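Home | Tips | Kitchen | Workshop | Contact

My street in Hatbridge had a planning notice in November, and I nearly missed the deadline to object! So now I keep every council letter in one box file by the kettle, newest on top, with the reply date in red on the envelope.
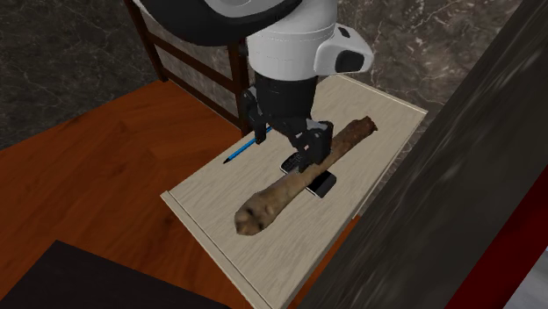 Moth says a bulldog clip on the fridge does the same job, and you see the date each time you want milk.

Fair enough, though mine kept falling off. I also copy anything over 7 pages (the court ones go on a bit).

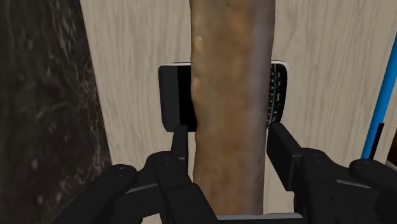 How long should you keep a demolition or eviction notice? Until the case is closed and any appeal is over, then I'd still hang on to the final order.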